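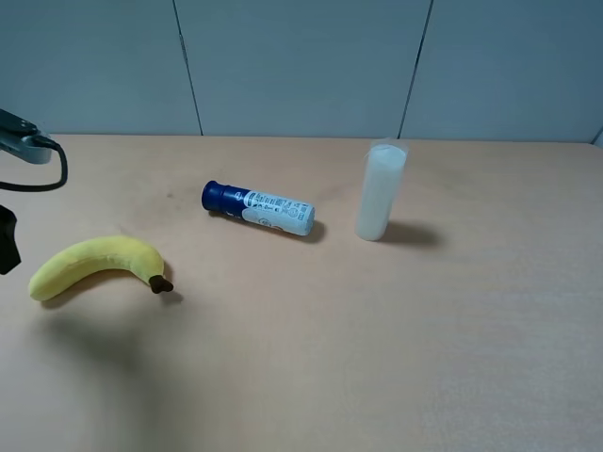
バナナはなぜ曲がっているのか
まっすぐでない果物の、わりとまっすぐな話

バナナは、とても有名な果物です。有名すぎて、だれもまじめに見ません。むいて、食べて、皮をすてる。バナナの一生の最後の場面は、たいてい30秒もかからずに終わります。

けれども、そこにたどりつくまでのバナナは、なかなかいそがしい毎日を送っています。上をむいたり、船で寝かされたり、黄色くなったり。このページでは、ふだん聞いてもらえないバナナの事情を、順番に聞いていきます。

木のふりをする草

バナナの「木」を絵にかいてください、と言われたら、太い幹の上に大きな葉っぱをかくでしょう。それで正解です。ただし、その太いものは幹ではありません。

バナナは草です。家より高くなることもあるのに、草です。幹に見えるところは、葉の根もとの部分が何枚も何枚も、きつく巻きついてできています。「偽茎(ぎけい)」といいます。にせものの茎、という意味です。ずいぶんはっきり言われたものですが、バナナが気にしているようすはありません。

切ってみると、なかに年輪はありません。タマネギを長くのばしたような層が見えて、水気がたっぷりあります。いすや机を作るのには、まったく向いていません。

曲がるのは、やる気の問題?

バナナの花は、大きなむらさき色のつぼみの中にかくれています。つぼみは重いので、くきの先からだらりと下がります。つぼみを包んでいるものが一枚ずつめくれると、その下に小さなバナナの赤ちゃんがならんでいます。

はじめのうち、赤ちゃんバナナの先は下を向いたり、横を向いたりしています。ところが大きくなるにつれて、ぐいっと上を向きはじめます。植物には、地球が引っぱる力(重力)を感じて、それとは反対の方へのびる性質があります。ぶらさがっているのに、上へ行きたい。そのせいで、とちゅうから体が曲がってしまうのです。

つまり、お店で見るバナナのカーブは、「上へ行こうとしたあと」です。早起きをしようとした人の寝ぐせに、すこし似ています。

バナナの先がどちらを向いていたか、食べる前に当ててみましょう。ふさの根もとを持って、先が上へそるようにすると、畑にいたときの向きに近くなります。お店では逆さまに置かれていることも多いので、バナナから見れば世の中は上下がまちがっています。

手と指

バナナの数え方は、少しきみが悪いです。1本のバナナは英語で「フィンガー(指)」、そのかたまりは「ハンド(手)」とよばれます。日本語では「ふさ」なので安心です。

ひとつの手に指が20本ついていることもあります。じゃんけんには強そうですが、チョキを出すのに時間がかかるでしょう。

種はどこへ行った?

リンゴには種があります。スイカには、うんざりするほどあります。では、バナナの種は?

バナナを輪切りにすると、まん中に小さな黒っぽい点が見えます。種になりそこねたものです。まいても芽は出ません。植木ばちに入れて毎朝話しかけても、出ません。

野生のバナナには、かたくて大きな種がぎっしりつまったものがあります。食べると、やわらかい小石を食べているのか、小石の入ったやわらかいものを食べているのか、よくわからなくなります。昔の人は、たまたま種のできないバナナを見つけ、だいじに育ててふやしました。

種がないのに、どうやってふやすのでしょう。バナナは根もとから、小さな芽を横に出します。それを分けて植えると、親とそっくり同じ性質のバナナになります。となりも、そのとなりも、そっくりです。

便利なようで、困ったこともあります。みんなが同じだと、ひとつの病気にみんながいっしょに弱いのです。実際に、昔よく食べられていた種類は、土の中のカビが起こす病気で、多くの畑から姿を消しました。いまお店にならんでいる種類は、いわば二代目です。 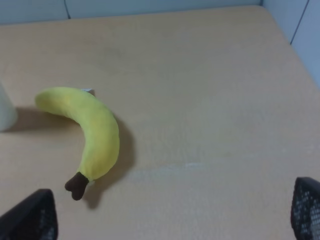 ぬいぐるみのバナナ。上を向きたい気持ちは、ない。

緑の船旅

バナナは、緑色のうちに収穫されます。黄色くなってから旅に出すと、着くころには茶色くてやわらかい、悲しいものになるからです。

ひとつ、お話で考えてみましょう。スターカンス(Starkance)号という貨物船が、暖かいアデール(Addale)の港から、寒いミットブ(Midtbø)の港へ向かいます。積み荷は、緑のバナナが1,441箱。船長の心配ごとは、嵐でも海賊でもありません。「だれかが先に黄色くなること」です。

バナナは熟してくると、エチレンという気体を出します。においもほとんどなく、目にも見えません。でも、まわりのバナナはこれに気がつくと、「なに、もうそんな時間か」と、自分も熟しはじめます。そして自分もエチレンを出します。あくびがうつるのと、だいたい同じしくみだと思ってかまいません(科学者の前では言わないほうがいいでしょう)。

そこで船の中は涼しくして、空気も入れかえます。バナナに静かに寝ていてもらうためです。港に着くと、こんどは専用の部屋に入れて、エチレンをかけて起こします。寝かせたり起こしたり、いそがしいことです。

黄色くなるとき、中で何が起きているか

緑のバナナをかじったことのある人は、二度とかじらないと思います。かたくて、しぶくて、甘くありません。中身の多くがデンプンだからです。デンプンは、ジャガイモやお米にもたくさん入っています。

熟すにつれて、デンプンは糖に変わっていきます。皮の緑色のもとはこわれて、もともとかくれていた黄色が見えてきます。ペンキをぬったわけではなく、緑がいなくなっただけなのです。

もっと待つと、皮に茶色い点々が出ます。「シュガースポット」という、しゃれた名前がついています。同じ点々でも、バナナにできると甘いしるしとほめられ、シャツにできるとおこられます。

おうちでできる実験

用意するもの:少し緑の残ったバナナ2本、紙ぶくろ、リンゴ1こ、がまん。

1. バナナを1本、リンゴといっしょに紙ぶくろに入れて、口を折ります。
2. もう1本は、そのまま平らな机の上に置きます。
3. 毎日同じ時間に見て、色をノートに書きます。
4. どちらが先に黄色くなるか、くらべます。

リンゴもエチレンを出すので、ふくろの中のバナナのほうが早く熟すはずです。反対になったら、それも立派な結果です。ノートにそう書きましょう。リンゴのせいにしてはいけません。

机は、日がじかに当たらないところを選びます。食べてしまった場合は、実験は終わりです。
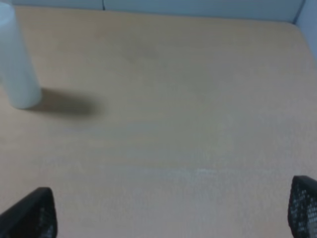 よくあるしつもん

冷蔵庫に入れてもいいですか?
入れると皮が黒くなりやすいです。バナナは暖かい土地の植物なので、寒いのがにがてです。ただし、よく熟したものなら、皮が黒くても中身は食べられることがあります。見た目で損をするタイプです。

皮をふむと、ほんとうにすべりますか?
すべります。皮の内側には、ぬるぬるしたものが入った小さなつぶがあり、ふまれるとつぶれて広がります。まんがは、めずらしく正しいことを言っていました。ためさないでください。

バナナは野菜ですか?
植物学では、バナナの実は「液果(えきか)」のなかまに入ります。ブドウやトマトと同じです。いっぽう、イチゴは液果ではありません。イチゴに会っても、この話はしないであげましょう。

まっすぐなバナナはありますか?
あまり曲がらないものもあります。種類や、ふさのどこについていたかで、曲がりぐあいは変わります。

曲がりぐあいをはかってみたいです。
紙に置いて、外がわのカーブをえんぴつでなぞりましょう。そのあと、両はじを定規で結びます。線とカーブのあいだが広いほど、よく曲がったバナナです。180度、つまり半円をぐるりとかくほど曲がっていたら、食べる前に家の人に見せてください。

ことばのメモ

偽茎:葉の根もとが重なってできた、幹のように見えるもの。
エチレン:果物が熟すのを進める気体。
デンプン:植物がためておく栄養。糖に変わると甘くなる。
液果:水気の多い、やわらかい実。バナナもここにいる。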